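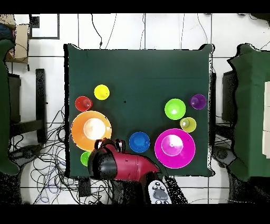

Nandini Pinto wrote in after the last page on plastics: my cups have been jammed inside each other so long that I've stopped using them, and the bowls are going cloudy. Is there a proper way to store a mixed set, or should I just buy a bigger drawer?

A bigger drawer won't help much. Coloured plastic cups and bowls are easy to store well, but they need to be sorted by shape before they are stacked. Most people sort by colour, and that is how you end up with a small cup wedged in the bottom of a slightly larger one. Set aside an hour in the afternoon and do the lot in one go.

What you need

A table with a cloth over it. Any plain cloth will do. Dark green or navy is good with bright plastics, as chips and hairline cracks in the rims show up against it.
Dishwashing liquid and a soft cloth
Bicarb soda
Two dry tea towels
A lidded tub. I use a 3000 mL one from Plasico for the cups. The bowls go straight on the shelf.

Step 1. Empty everything out

Take every cup and bowl out of the cupboard, including the ones at the back and the ones in the picnic bag. Pull the stacks apart and stand each piece on the cloth by itself, rim up, with a bit of space around it. Don't try to group them yet.

If two cups are stuck, don't twist them hard. Stand the outer one in warm water, put cold water in the inner one, wait a few minutes and pull straight up. A drop of dishwashing liquid run around the gap helps with the stubborn ones. If they still won't budge, leave them overnight and try again in the morning.

Step 2. Check the rims and bases

Run a finger around each rim. Roughness usually means a chip or a split starting. A chipped cup can hold pegs or paintbrushes, but take it out of the kitchen. Turn each piece over and look at the base as well. Ringed bases and small feet collect grime in the grooves, and an old toothbrush is the best thing for that.
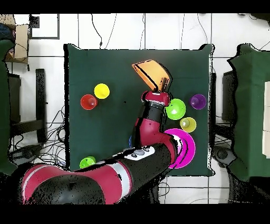 Step 3. Wash and treat the cloudy ones

Wash everything in warm soapy water and rinse well. For cloudiness, mix bicarb with enough water to make a paste, rub it on with the soft cloth, leave it ten minutes and rinse. Go lightly on glossy plastic. If the haze comes back as soon as the bowl dries, it is probably fine scratching and no amount of rubbing will shift it. The bowl is still fine to use.

Skip the scourer. Skip the bottom rack of the dishwasher too, unless the maker says otherwise.

Dry each piece with a tea towel, then leave them upside down on the second one for an hour. Any water left between stacked cups will make them stick again.

Step 4. Sort by shape

Split the bowls from the cups first. After that:

Wide bowls with flared rims go together, largest at the bottom.
Smaller, rounder bowls can sit inside the wide ones if they drop in freely and lift out with one hand.
Tapered cups of the same size make their own stack.
Odd cups that match nothing else stand by themselves.

Test each stack by lifting the top piece. If the one underneath comes up with it, the fit is too tight. Put a folded square of paper towel between them or start a second stack. Matching colours can come after this if it matters to you.

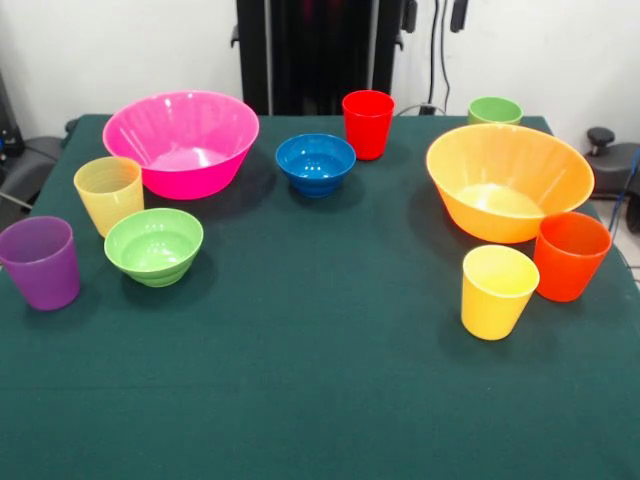

Step 5. Put them away

Keep stacks low. Four cups is plenty in a household with kids, and bowls can go a little higher. My shelf has 13 cm of clearance, so I measured the bowl stack on the table before carrying it over. Put the cups in the tub on their sides if they are too tall to stand with the lid on.

Everyday pieces go at the front. Party and picnic pieces can go up high with the lid closed. Keep all of it away from the oven and out of direct sun, which fades the pinks and purples first in my experience.

Redo the stacks every few months. I do mine in November before the visitors start, and it takes about as long as a pot of tea.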